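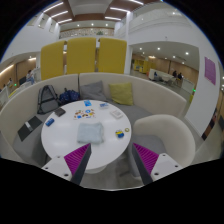 Pince maison : les mors glissent sur le tissu plié
Jadwiga Głowacki
Bonjour à tous ! Je bricole une pince à main, deux mors à coussinets striés magenta, et je m'entraîne sur un torchon bleu pâle plié. Je serre plus fort ou je change les coussinets ?

Arūnas Uibo
Ne serre pas plus – chez moi, 5 mm de tissu entre les pointes et ça tient.

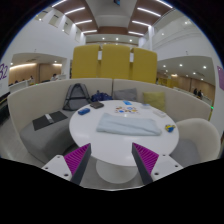
Zane Bite
Pas d'accord avec les 5 mm, j'en prends 10 sur du coton épais. Et dégraisse les stries avant, ça m'a tout changé !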